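Search this site Search Enter keywords

Why Does the Bread Go Stale? A Storage Study of Home-Baked White Loaves
Student project report, Food Science Unit 2, Garunstead College
Submitted 28 May 2026

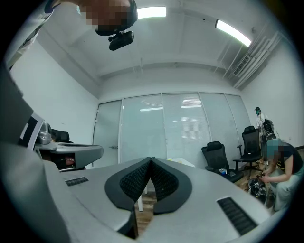
What is the main cause of staling in white bread?

The main cause is a change in the starch. During baking the starch takes up water and becomes soft, and after cooling it slowly returns to a more ordered form, so the crumb feels firm even when only little water has left the loaf.

1. Introduction

Many people in our class believed that stale bread is simply dry bread. I believed it also before I began the reading for this project. In my family the bread is always kept in the fridge, and my grandmother would be very surprised to hear that this may be the worst place for it. The aim of the project was to compare four ways of storing the same bread and to find which one keeps the crumb soft for the longest time.

2. Materials

All loaves were made from one recipe. For one batch I used 1000 g of plain white flour (Cornine brand, bought in one bag so that the flour would be the same), salt, dried yeast, water and a spoon of canola oil. No milk and no sugar was added. The finished dough weighed 1674 g and was divided into equal pieces, which were baked in small tins from the Imari range. The oven was set at 223 degrees, which is a strange number, but the dial of our oven reads low and my teacher had corrected it with a thermometer.

3. Method

The loaves were cooled on a rack until they reached the temperature of the room. After this they were stored in four ways:

Paper bag on the bench
Closed plastic bag on the bench
Closed plastic bag in the fridge
Closed plastic bag in the freezer, thawed before testing

For the firmness test I cut a slice of equal thickness from the middle of the loaf, placed a flat disc on it and put a weight on the disc. I then measured with a ruler how far the crumb was pressed down. A small distance means firm bread. I also weighed each loaf on every test day to learn how much water was lost.

The first trial was done in December, during very warm weather, and mould came on the plastic bag loaves before the last test. I repeated the whole trial later in a cooler room. Only the second trial is discussed in the results.

4. Results

The loaf in the paper bag lost the most weight and its crust became hard. The loaf in plastic on the bench lost very little weight, but the crust turned soft and leathery. The fridge loaf also lost little weight, however its crumb was firmer than the bench loaf in plastic already at the first test. The frozen loaf was nearest to fresh on all test days.

A taste form was given to my classmates and 42 forms came back. Most of them placed the frozen loaf first and the fridge loaf last.

5. Discussion

The fridge result agrees with the textbook by Naidu, where it is written that starch firms more quickly at temperatures a little above freezing. My ruler method is not very exact, and small differences of colour and shape between the tins could change the result. If I would do the project again, I would use a proper texture meter and test also a loaf with added fat.

6. Advice for the home

Bread for today and tomorrow can stay in a closed bag on the bench. The rest should be sliced and frozen on the day of baking, and the slices can go straight into the toaster.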